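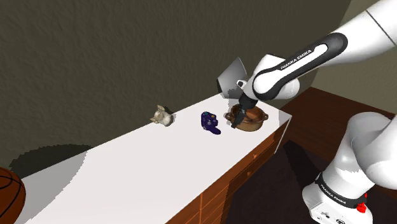 STALTBERG, November

Coaching course, handout 2: The race plan in the coxless four

Print this page | E-mail this page

These notes follow the lecture of this morning, with some parts which I had to skip for time. Please read them before the practical afternoon and bring your own race sheet, also if it is not a good one. The subject is how a crew divides its effort over 2,000 meters, and how a coach can talk about it with them.

1. The four quarters

We divide the course into quarters of 500 meters. The buoys and the timing points make this division for us, so the results also come in this form, and it is the language that rowers already speak. You must remember however that the body does not know these quarters. A crew does not get tired at a timing point. When you read a result sheet, you see four average values, and inside each of them a lot can be hidden.

The first quarter is nearly always the fastest, although the boat begins from standing still. The second and the third are slower, and the fourth is often a little faster again. Students ask me every year if an even race would be better. From the side of physics, yes. The resistance of the water grows strongly with the speed, and therefore a fast piece costs more than a slow piece of the same length gives back. But in rowing you sit with your back to the finish. The crew which is in front can see all the others, and the crew behind sees only its own wake and must turn the head. This has a value which you cannot calculate, and it is the main reason why crews go out hard.

My advice for young crews is to accept a quick first quarter, but to end the start phase on a clear call. What we want to avoid is the start that never stops.

2. An example from a women's four

I use here a crew from the Biler rowing club, with their permission. In the bow was Siobhán Fahy, who also steered and made the calls. Behind her in the order of seats were Maeve Mac Mathúna and Ita Buckley, and Éabha Buckley was at stroke. The sisters had raced as a pair for two seasons before, and this is important for what follows.

In their first regatta in Staltberg they led after the first quarter by almost a length. At halfway they were level with two other boats. In the third quarter they lost contact, and they finished fourth. Their coach, Ludger Harms, asked each rower to write down the race alone, before they talked together. I recommend this method very much. The four papers did not describe the same race.

Éabha wrote that she had brought the rate down after the start, as it was planned. Ita wrote that the rate came down but the pressure did not, and that she still pulled as in the first strokes. Maeve wrote that she did not hear the call. Siobhán wrote that she gave the call, but that she was at this moment busy with the steering, since the boat was going toward the buoys on the left side. So there was a plan, and there was a call, and still only one person in the boat changed what she was doing.

3. What they changed

In the spring the crew went for a training camp to Tenero. Over the whole preparation they rowed 971 kilometers together in the four, which is in my opinion not very much for a new boat, but most of it was quiet rowing with a clear task. Harms kept the written race plan to one side of paper. It had these points:

– The start: short strokes, then the length is built up. No looking out of the boat.
– The change: Siobhán says the word "long" twice. The first time is the warning, and the second time is the stroke on which it happens.
– The second quarter: legs and breathing. The stroke seat decides the rhythm alone.
– The third quarter: one push, announced before, in a place which was agreed on land.
– The last quarter: the rate goes up in two steps, and if the crew is already too tired for the second step, they stay on the first.

Please notice the last point. Many plans have only one possible ending, and when the crew cannot do it they have nothing. A smaller step that is still clean is usually faster than a high rate with short strokes.

The word for the change was discussed for a long time. Ita wanted "now", as the sisters had used it in the pair. The other two found that "now" was used for everything, also for docking. For a coach this is a small matter, but I would take the time for it. The crew must own the words.

4. The third quarter

I want to say more about this part, because it is where most club races are lost and it gets the least training. The first effort is far away, the finish is not close enough yet, and the legs are heavy. The typical mistakes are the following. The catch becomes late. The bodies come up too early, so that the legs have no weight on them. The rate stays the same on the display, and the crew believes that all is well, while the boat moves less between the strokes.

To train this, do not only row full races. Take a piece of 500 meters and begin it tired, after hard work of the same length with a short pause. Ask for the technique of the second quarter, at the speed of the third. Stop the piece if the technique is gone. It is better to do fewer of these and to do them correctly.

From the motorboat, look at the puddles and not at the faces. Faces tell you very little in this phase – some rowers look terrible from the tenth stroke and they are completely fine.

5. The wind

All comparisons of times between two days are weak. With a head wind the race is longer in minutes, and the start speed must be chosen lower. With a tail wind the danger is that the crew rushes forward on the slide. Compare a crew with the other boats in the same race, and write the wind on the sheet. I have sheets from my first years as a coach without any note of the wind, and I cannot use them anymore.

6. For the practical afternoon

Work in pairs. One person explains a race plan as if to a crew, and should not need more than five minutes. The other person then repeats it without the paper. What is missing in the repetition is probably too complicated for the boat also. After that exchange the roles.

Then write for your own crew:

a) the word for the change after the start, and who says it
b) where the push in the third quarter is, with a landmark that can be seen from the bow seat when sitting backward
c) the smaller version of the final sprint

We meet at the boathouse at two o'clock. Bring warm clothes and shoes that may get wet, as we will go to the landing stage for the part about steering. The sheets with the quarter times of the Staltberg race are at the entrance of the lecture room, please take only one for each pair.

Share (2) | Comments (0)

Contact | Copyright Staltberg coaching course | Back to top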